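シミュレータの中でロボットに動きを教える手順メモ(遠隔操作編)

前回は実機のアームを手で持って動かす「直接教示」のやり方を書いたんですが、今回は画面の中のロボットをコントローラで動かして、お手本データを録る話です。私は Tolano というシミュレータに、Skostik の6軸コントローラをつないで使っています。ゲームパッドでもできますけど、手首のひねりがどうしてもカクカクするんですよね……。

まず準備から。Tolano を起動したら、先にコントローラをつないで、設定画面の「入力」で軸の向きを確認してください。私は最初、前後が逆のまま録り始めてしまい、半日分を捨てました(泣)。スティックを前に倒したら手先が前に出る、右に倒したら右に動く。当たり前のことですが、毎回やります。

次に感度。初期値は1,999になっていて、これだとちょっと触っただけで手先がすっ飛んでいきます。私は400まで下げました。遅いなあと感じるくらいがちょうどよくて、慣れてきたら少しずつ上げればいいと思います。

それから課題の場面を選びます。私が最近やっているのは部屋の中の課題で、ソファに置いてあるノートパソコンを閉じる、というもの。物をつかまなくていいので簡単そうに見えるでしょう? ところがこれがなかなか手ごわい! 画面のふちに手先を引っかけて、弧を描くように下ろしてこないといけないんです。まっすぐ下に押すと、本体ごとずるっと動いてしまいます。

視点の確認も忘れずに。部屋の課題では開始位置が毎回少しずつ変わる設定にしているので、録画ボタンを押す前に、いま自分がどこを向いているのかを見ておきます。緑のソファの肘掛けとパソコンが左の端にちょこっと入っているだけで、あとはほとんど壁、という向きから始まる回もあります。
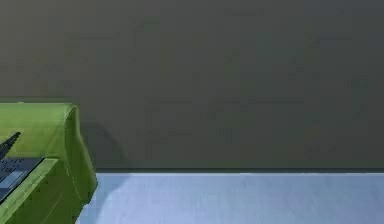
Riseck さんからは、操作がうまい人のきれいなデータだけを集めるより、ちょっと行きすぎて戻るような動きも混ぜたほうが学習後のロボットが粘り強くなりますよ、とコメントをもらいました。なるほど、と思って、それからは途中で軌道がずれても止めずに、立て直すところまで録るようにしています。ただ、迷ってぐるぐる回っているだけの回はさすがに消します。

さて、録画の流れです。

1. 開始ボタンを押して、ひと呼吸おく。いきなり動かすと、最初の数コマがブレます。
2. まず向きを合わせる。目標が端にあるときは、近づく前に体ごと回して、パソコンを真ん中に持ってきます。
3. 手先を画面の上のふちの少し向こう側へ回す。ここはゆっくり。
4. 手前に倒しながら下ろす。前後と上下のスティックを同時に使うので、練習が要ります。
5. 閉まったら手先を離し、少し引いてから停止ボタン。

5番の「少し引いてから」を省くと、再生したときにロボットが閉じたパソコンをいつまでも押さえ続けます。けなげでかわいいんですけど、課題としては失敗扱いです。

録り終わったら、必ず一度は再生してみてください。成功判定は自動でつきますが、私の環境ではちゃんと閉まりきっていないのに成功になった回がありました。あやしいものは目で見て外します。ファイル名には日付と課題名だけ入れて、感想は別のメモに書いておくと、あとで並べ替えるときに楽です。

何回録ればいいのかはよく迷うところですが、私の場合は52回分で一度学習を回してみて、手先がパソコンの近くまで行くようにはなりました。閉じるところはまだまだで、いまは追加で録っている最中です。Sequeira という共有データ集にも似た課題が入っているので、混ぜて学習させるつもりでいます。座標の取り方が私のと違っていて、その変換でつまずいているのですが、できたらまた書きますね。

それと、長時間やると親指が本当に痛くなります! 私は一本録るごとにコントローラを机に置くことにしました。

お問い合わせ | © 2022年5月 | ページの先頭へ戻る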